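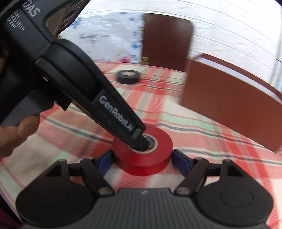 Session 4 covers folded paper chains, flat-link type. Cut wrappers to strips of 40 mm before folding; a strip off by more than 1 mm will not lock. Temporary joins are held with tape, and a roll with a cardboard core, such as the red one, is suitable. Remove all tape before the final pull.

Links per project:
Bracelet – 11
Belt, single row – 148

Fold each strip lengthwise twice, then ends to center. Insert new links from the open side only.

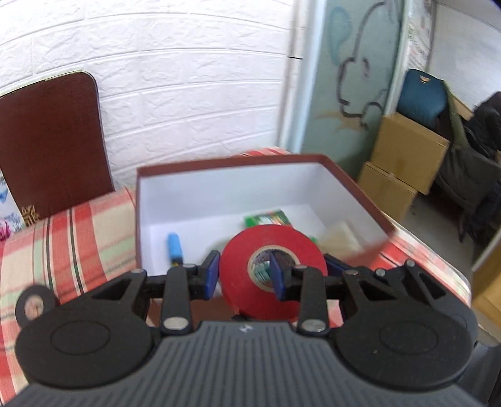
Red tape and open box, white interior.

Reading: Jumley handout, folds and joins.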